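Chapter 3
Handling Everyday Objects

3.1 A visit to Flolska

In April, students from the evening course spent an afternoon at Flolska, a small workshop in Drirevard that teaches machines to pick things up. Their host was Nesrin Bayram. She began with a plain fact: a robot arm in a factory lifts the same part all day, but a home is full of things of different shapes, weights and surfaces.

At Flolska, people do each task first, using a gripper held in the hand. It has fingers like those the robot will use, and it carries its own camera. The recordings are then used for training. By the time of the visit the workshop had 2234 of them.

The students were shown how the work is done in a furnished room with a sofa and cushions. Ngọc Châu, one of the students, wrote in her notes that the hard part was the approach — the fingers must be in line with the object before they close.

Keep her remark in mind as you read this chapter. Grip force is covered in 3.3.

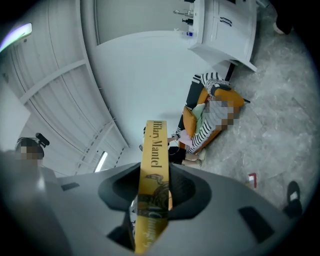

A book held upright between the two fingers.
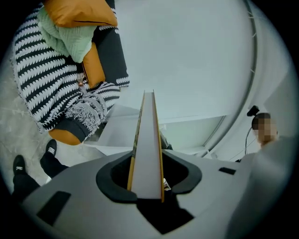 3.2 Fingers and contact

A gripper with two fingers holds an object by pressing on it from opposite sides. Friction does the rest.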